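Wooden mug tree keeps tipping and the milk tray is always sticky

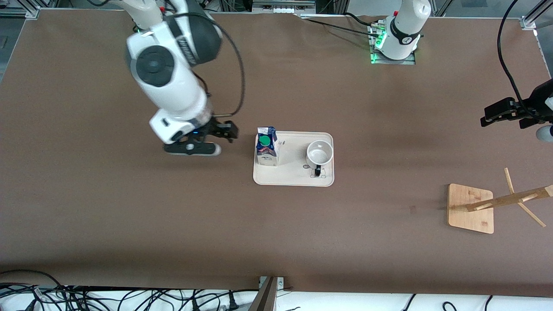

How do I stop a wooden mug tree tipping over when there are only one or two mugs on it?

Hang the first mug low down and put the second straight across from it, so the weight is shared. If it still leans, the base is too light for its height. Stick a flat weight under the base with felt over it, or move up to a tree with a wider foot.

Posted August 19, 2020 by Zineb Slaoui

More detail, as the title doesn't say much. I have a small drinks corner in the kitchen of our flat in Sulbridge. There's a tray for the milk and whichever mug is in use, and the mug tree stands next to it. The tree is from Saltora and it's 12 inches tall. It went over in June and I lost two mugs, one of them a wedding present. The base is narrow and I don't want to screw it down because we rent.

The second problem is the tray. Milk runs down the side of the carton and dries on the tray, and by evening the mug sticks to it. I wipe it every day but it comes back. Is there a liner people use, or should I get a different tray?

2 answers

Answer 1

I had a Saltora tree and it did the same. The arms are set too high for the foot. I glued a round steel plate underneath, about 21 cm across, and cut a piece of felt to cover it. The plate sticks out a little past the wood but you stop seeing it after a week. Use a proper wood and metal adhesive and leave it overnight with something heavy on top. Mine has stayed up for two years with heavy stoneware mugs on it.

Check your mugs as well. Big ones with a small handle hang out at an angle and pull the whole thing over. I keep those in the cupboard and only hang the straight-sided ones.

For the tray, a folded tea towel under the carton is enough. Change it every other day. The rubber liners look tidy but milk gets underneath and then you have two things to wash. Also pour with the carton turned so the spout is at the top edge – it glugs less and there isn't so much to run down the side.

If your tray is untreated wood, don't soak it. Warm water, a drop of washing-up liquid, wipe, then stand it on its side to dry.

Answer 2

Just get hooks. The Wadis under-shelf ones clip on without screws and take up no room on the worktop. Don't know about the milk, we use a jug. The Illés jugs pour well but the lid is a pain to clean.

Marked as helpful by 51 readers

Contact us | Terms of use | © 2020 Sulbridge Home Help | Back to top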